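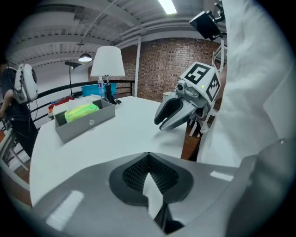 Müzeyyen Yalçınkaya asks why a handheld gripper needs a written code of practice at all, given that no motor moves the arm and the operator can put the tool down at any moment.

The question is a fair one and we will answer it in this thread. The Erkthorpe Code of Practice for Handheld Demonstration Work has been in force since March. The revised text takes effect on Wed 10 October.

The code covers people as much as equipment. An operator wearing a head-mounted device has a narrower view of the room. An operator holding a gripper in each hand has no free hand for a stumble. Neither hazard depends on a motor.

It also covers what happens later. Recordings made by hand are used to train arms that do have motors, and a careless habit in a demonstration can be learned along with the task. Reviewers at Erkthorpe read 117 session reports before drafting the revision, and most of the changes come from those reports.

**Section 1. Before the session**

1.1 The lead confirms that each operator has read the task card and can state the stop word.

1.2 Head and shoulder straps are fitted by a second person. Loose strap ends and device cables are secured against the body.

1.3 Finger pads are checked for wear and for anything stuck to them. A worn pad is replaced before recording begins.

1.4 Fiducial markers must be flat, clean and fully attached. A marker with a lifted corner is replaced, never pressed back down with a thumb.

Item 1.4 drew more comment than any other. Barış Gökçe objected that replacing a marker mid-shift means repeating the calibration. It does, and the code now says so in plain terms. Sessions should be scheduled with time for one recalibration.

**Section 2. At the table**

2.1 Gripper tips stay below shoulder height whenever another person is within reach.

2.2 Objects are handed over by way of the table. Direct passing from gripper to gripper is allowed only when the task card calls for it.

2.3 Task objects must be unbreakable or packed so that a drop causes no injury. Open containers of liquid are not used as task objects.

2.4 A second person may remain in the area during recording if the operator knows where that person is standing. Anyone who needs to pass behind the operator speaks first.

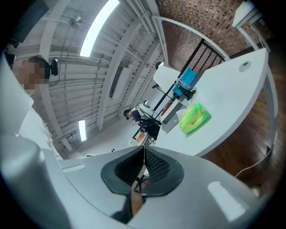 On 2.4, the earlier text asked bystanders to leave the area altogether. Several sites told us this was not practical in shared rooms, and that people came back in without a word, which was worse. The spoken notice has replaced it.

**Section 3. People in the recordings**

3.1 Every person who may be recorded gives written consent before entering the work area. Consent given for one project does not carry over to another.

3.2 Faces are obscured before any recording leaves the site. The check is made by someone who did not run the session.

3.3 A person may withdraw consent without giving a reason. The site removes the affected recordings from its own storage and notifies any partner that received them.

Kaiwen Xia pointed out that 3.3 said nothing about models already trained on the material. The revised text requires the site to record which training runs used a given session. We recognize that this is only part of an answer, and the matter stays open for the next revision.

**Section 4. Limits on working time**

4.1 An operator records for no more than 40 minutes before a break away from the table. Head-mounted devices come off during the break.

4.2 Output targets are set per team. Individual episode counts are not posted on the wall or used in pay decisions.

The draft of 4.2 allowed individual targets of up to 2,000 episodes. That figure has been withdrawn. İlker Ertürk and others described operators skipping the pad check in order to reach it, and the reports bore this out.

**Section 5. Records**

5.1 Each session has a short log: task card number, tool serial numbers, names of those present, stoppages and near misses.

5.2 A near miss is logged even if the recording is kept. A blank near-miss field will be returned to the site; "none" is an acceptable entry.

5.3 Logs are kept for as long as the recordings are kept.

Sites using the Tetivico log template may continue to do so. The field for near misses has been added to the current version — older copies should be discarded.

The code does not cover powered arms, mobile bases or any trial in which a trained model controls equipment. Those activities remain under the site's machinery safety rules, and nothing here loosens them.

Comments on the revised text should name the item number and go to Nevzat Oral in the standards office. Replies left under this thread are read but are not entered in the formal record.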